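Tapio Toivonen grows onions on a strip of sandy ground outside Hakala, and he has strong views on when to pull them. He has grown leeks, shallots and storage onions too, but for the past nine seasons most of his field has gone to scallions. He sells them in bunches at the Saturday market and to two kitchens in town.

"People think it's a garnish," he said when I visited on 2 September 2022. "They buy one bunch, use a third of it, and the rest goes soft in the drawer. I would like them to use the whole thing."

We talked in his packing shed while he trimmed roots and dropped them in a bucket for the compost. He works standing up and doesn't stop for questions.

Toivonen came to farming late. He drove a delivery truck for Nallance, the dairy company, and rented the field as a sideline. The first year he put in 50 short rows of mixed vegetables and lost most of them to weeds. The scallions did fine, so the next year he planted more of them.

"That was the whole business plan," he said. "Grow the one that lived."

He sows a new block every two weeks from spring into late summer. A block holds around 2,000 plants, seeded in small clumps so that a clump can be lifted and tied as a bunch with little sorting. His main variety is one he calls Illeo, after the neighbor's farm where he got the seed. It makes a long white shank and doesn't bulb up much if it's left a week too long. He has tried others from catalogs and gone back to it each time.
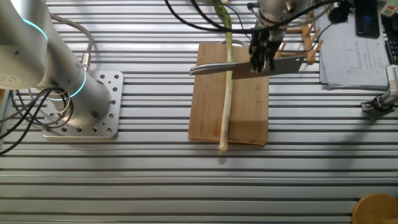 *A green onion laid lengthwise on the cutting board.*

The long white part is what the kitchens pay for. To get it, he hills soil against the rows twice, once when the plants are as thick as a pencil lead and again about three weeks later. He does it with a wheel hoe he bought used. If the soil goes on too early the plants rot at the neck, and he has lost a block that way.

Water is the other worry. The field drains fast, and the well behind the shed is slow in a dry July. He laid drip tape four years ago and said he should have done it sooner. "I spent three summers dragging a hose. I don't know what I was proving."

I asked him what cooks get wrong, and he put the knife down for the first time.

"They crush it," he said. "A dull knife goes through the top side and squashes the bottom. Then you have a string of rings that are still joined together, and they taste harsh." He sharpens his own kitchen knife on Sundays and tells customers to do the same. Most of them laugh, he said, but a few have asked him to show them how.

He cuts the white part first and keeps it apart from the green. The white goes into the pan early with butter or oil. The green goes on at the end, or into eggs, or over potatoes.
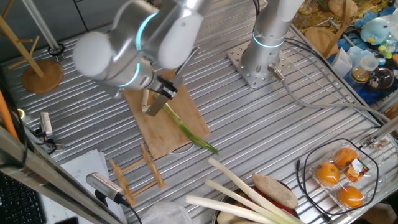

## Keeping them through the week

Toivonen doesn't like plastic bags. At home he stands a bunch in a jar with a little water, roots down, and changes the water every other day. In the refrigerator he wraps them in a damp cloth. Both ways will give you a week or more, he said, if the bunch was fresh when you bought it.

He looks at the roots to judge that. They should be pale and springy. Dry brown roots mean the bunch has been sitting, whatever the tops look like – and the tops can be freshened up with a spray of water, so he doesn't trust them.

He's also particular about the board. He uses wood, keeps one for onions and garlic only, and rubs it with salt and half a lemon when it starts to smell.

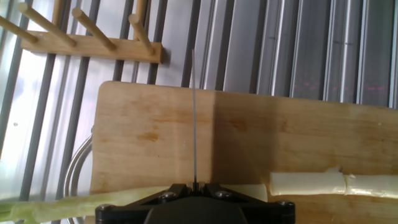
*A large light-brown wooden cutting board.*

The market has changed since he started. Ginadar, the grocery on the main road, now carries scallions all year, and he can't match the price. He doesn't try. His regulars come for bunches pulled the evening before, and he brings only what he expects to sell. Anything left goes to his sister, who makes a scallion flatbread and freezes it.

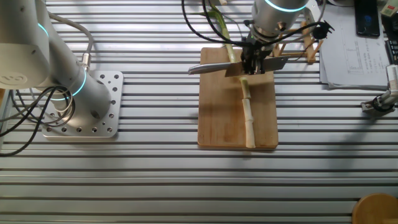 The last block of the year goes in under row cover, and with luck he is still pulling in November. By then the plants are shorter and sweeter, and the work is mostly mud. He would like a proper bench in the shed before that, since the one he has is an old door on trestles. He has priced a new one. The money may go to a second well pump first.

He has no plans to rent more land. His landlord offered him the next field over and he turned it down. "I can look after this one," he said. "I know where it's wet and where it's dry." He picked up the knife again and went back to the roots, with four crates still to do before supper.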